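Search this site Search

Dropped frames on the hand-held gripper

January – posted by Daniyal Arain

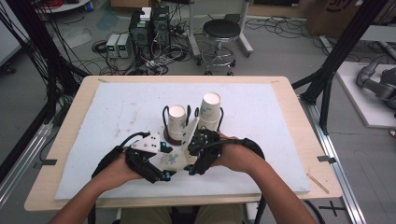 Gripper over the foam board, both hands in the straps, two paper cups in the wire holders.

The fault first showed at sample 2537. The left-hand encoder stream froze for 3 seconds, then resumed with no error in the log. The logger, Kelon, repeated the last good value, so the jaw looked still while I was closing it.

I swapped the cable and got the same result. Mehwish Bukhari then flexed the lead at the housing with the power on and got six dropouts in two minutes. The crimp was bad on one pin.

I have re-crimped it and added strain relief. Kelon now stops on a stale value. Two earlier runs are marked as suspect until I have checked them by hand.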